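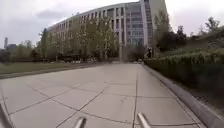
屋外走行ロボが縁石側に寄っていって、非常停止が遅れた件

hokou_mk
Semumの屋外台車を使って、敷地内の書類搬送をやっている者です。先月の走行試験でちょっと肝が冷えることがあって、原因の切り分けに行き詰まったので相談させてください。長いです、すみません。

コースは建物に向かってまっすぐ伸びる広いコンクリート舗装で、進行方向の右がずっと縁石、その奥が刈り込んだ生け垣、左は舗装とほぼ同じ高さの芝です。曲がるところも段差もないし、正直いちばん楽な区間だと思ってました。前後の建物まわりのほうがよっぽど神経を使うんですよ、自転車が出てくるし。

で、その楽な区間の途中で、台車がじわーっと右に寄り始めたんです。急ハンドルじゃなくて、酔っぱらいが道の端に流されていくみたいな動き。後ろを歩いていた私は「あれ、今日ちょっと右だな」くらいに思ってて、気づいたときには縁石まで残り少し。無線の非常停止を押しました。

ところが止まらない。体感で一呼吸ぶんくらい進んで、右の前輪が縁石に当たって、乗り上げかけたところでようやくブレーキがかかりました。あとでログを見たら、ボタンを押してから制動指令が出るまで2000ミリ秒かかってました。カタログ値は最大160ミリ秒です。ひと桁ちがう!

けが人なし、台車は右前のホイールカバーが割れただけ。でも縁石の代わりに人がいたらと思うと、とても「カバー交換しました、終わり」にはできません。

気になっているのは
・なぜ右に寄ったのか
・なぜ停止が遅れたのか
の二つで、自分では別々の問題だと思っています。制御ソフトはFloklow、自己位置はLiDARと車輪オドメトリとIMUです。GNSSは建物の近くで暴れるので切ってあります。

tanuki_servo
お疲れさまです、読んでてこっちまで手汗かきました。

右に寄ったほうは、まず地図が古いのを疑います。縁石と生け垣を横方向の手がかりにしてるんですよね? 生け垣って刈ると面が平気で後ろに下がるので、地図を作ったときと今で面の位置がずれてると、台車は「あれ、生け垣から離れてる、左に流されたな」と思い込んで右に寄せてきます。うちも病院の外周で同じのをやりました。刈り込みの翌朝にいきなり。

地図はいつ作りました? あと、その間に植木屋さん入ってませんか。

hokou_mk
＞tanuki_servoさん
地図は3月です……。そして植栽の手入れ、入ってました。施設の掲示を見返したら、試験のちょっと前に「外周低木剪定」って書いてある。うわあ。

ただ、それなら区間の最初からずれていそうな気がするんですよ。前半はきれいに真ん中を走ってて、途中から流れ始めたんです。剪定が途中までだった、とかあるのかな。明日現物を見てきます。

Umut Baysal
横から失礼。私は生け垣説にはあまり賛成できません。

まっすぐな通路で横位置がゆっくり流れるのは、むしろ前後方向の拘束が足りないときによく見ます。長い縁石、長い生け垣、平らな芝。どこを切っても同じ断面に見えるので、スキャンマッチングは前後にいくらでも滑れるんです。そこでヨーの推定に少しでも偏りがあると、前に進むほど横にも化けて出ます。前半が正常で後半に流れたという話にも合います。

左側が芝だというのも効いています。低いLiDARだと左からはろくに点が返ってこないので、右だけを頼りに走っていることになる。右の基準がちょっとでも信用できなくなったら、そこで総崩れです。

IMUのバイアス、走行前に静止で取り直していますか?

hokou_mk
＞Umut Baysalさん
取り直しは起動時だけです。その日は電源を入れたまま、12往復ほどしてから例の走行でした。往復のたびに静止時間はあるんですが、Floklowの設定で再推定はオフになってました。私が切ったんじゃなくて初期値です、たぶん。

tanuki_servo
いやー、でもヨーのバイアスだけで縁石に当たるまで行きますかね。縁石そのものは剪定しても動かないわけで、近づけば縁石の面が見えて補正が入るはずですよ。入らなかったのは、マッチングが葉っぱの点の多さに負けて縁石を外れ値扱いしたからじゃないかと。点の数でいえば生け垣の圧勝ですもん。

要するに私は生け垣がわるいと言いたい(しつこい)

Umut Baysal
生け垣が重みを持ちすぎているという点には同意します。ただ、それは「地図が古いから」とは別の話です。地図を作り直しただけで安心すると、次は葉が伸びた時期に左へ流れますよ。

garage_pascal
Pascal Nolteです。以前Bayramの現場で屋外清掃機を見ていました。日本語が変だったらごめんなさい。

皆さん位置推定の話が楽しそうですが、私には順番が逆に見えます。ロボットは道に迷うものです。迷ったときに止まらなかった、こちらが事故の本体でしょう。2000ミリ秒の非常停止は、非常停止と呼べません。原因がわかるまで走らせないでください。一人が横を歩いていればいい、という運用もだめです。今回まさに人が歩いていて、押して、間に合わなかったんですから。

質問です。無線の停止ボタンは安全リレーに直接入っていますか。それともFloklowを通っていますか。

hokou_mk
＞garage_pascalさん
ありがとうございます、耳が痛いです。運用は今止めてます。

配線図を引っ張り出しました。納入時は受信機から安全リレー直結だったんですが、途中で遠隔監視を足したときに、停止信号もMunmontのゲートウェイ経由にまとめてました。ゲートウェイ→Floklow→モータードライバ、という流れ。足したのは前任者で、メモには「配線整理」とだけ。整理するな、そこを!

ログをもう一度見ると、停止信号がゲートウェイに着いたのは早くて、そこからFloklowが拾うまでが長いです。同じ時間にスキャンマッチングの処理がパンパンになってました。

garage_pascal
はい、たぶんそれです。位置推定が苦しくなると計算が重くなり、計算が重いと停止の処理が後回しになる。つまり、いちばん止まってほしいときにいちばん止まらない構成です。二つの問題は別々だと書いていましたが、つながっていますね。

機体の赤いボタンはどうですか。そちらもゲートウェイ経由ですか。

hokou_mk
本体側は直結のままでした、そこだけは助かった。ただ、走行中に走って追いかけて本体のボタンを叩くのは現実的じゃないです。うちの巡航は時速8キロ設定なので、私の足だと並ぶのがやっと……。

nekomimi_plc
ちょっと待って、歩行者のいる敷地で時速8キロは速くないですか? 後ろを「歩いていた」って最初に書いてあったけど、それだと置いていかれますよね。

hokou_mk
＞nekomimi_plcさん
ごめんなさい、書き方が雑でした。8は上限の設定で、その区間はもっと落として早歩きくらいです。上限も下げるべきかは話し合ってます。

nekomimi_plc
了解です。でも非常停止の話をするなら上限で考えないとだめですよ、速度制限もソフト側なんでしょうから。あと受信が途切れたときの動きも見たほうがいいです。電波が切れたら止まるのか、最後の指令のまま走るのか。うちの古い機械は後者で、知ったとき椅子から落ちそうになりました。

hokou_mk
現場見てきました! 報告です。

まず生け垣。入口側は3月の点群とほぼ重なるのに、途中から奥は面がはっきり下がってました。tanuki_servoさんの読みどおりで、流れ始めた位置ともだいたい一致します。

次に、台車を静止させてヨーを見たら、こっちもじわじわ動いてました。しかもログを見ると前半でもう少しずつ傾いてるんです。Umut Baysalさんのもあった……。どっちがどれだけ効いたかは、まだなんとも言えません。

停止系はSemumの窓口に連絡して、無線受信機を安全リレー直結に戻す見積もりをお願いしました。ゲートウェイには状態を見るだけの信号を分岐させるつもりです。nekomimi_plcさんの通信断の件は、車輪を浮かせて送信機の電池を抜いてみたら、回り続けました。はい。椅子から落ちました。

tanuki_servo
やった、生け垣! と喜んじゃいけないけど、ちょっとうれしい。

地図を作り直すとき、地面から低いところだけ切り出して、縁石を別レイヤーで持たせるといいですよ。葉っぱの点は捨てるか、重みをぐっと下げる。

Umut Baysal
縁石だけにすると、今度は前後方向の手がかりがますますなくなります。奥の建物や、突き当たり近くにある柱や建物手前の木の幹のように、細くて立っているものは残したほうがいい。幹なら剪定では動きませんし。

tanuki_servo
幹は風で揺れません?

Umut Baysal
根元近くで見れば気にするほどではないです。

garage_pascal
地図の話は続けてください、面白いです。私から一つだけ。リレー直結に戻したら、必ず計算機に負荷をかけた状態で停止時間を測ってください。暇なときの値は参考になりません。それから、制動指令の時刻ではなく、車輪が止まった時刻で測ること。雨で舗装が濡れた日もお願いします。

hokou_mk
指令の時刻しか見てなかったです。車輪の回転は別のログに残ってるので、例の走行の分も出し直します。結果が出たらここに貼りますね。ホイールカバーは納期未定と言われました。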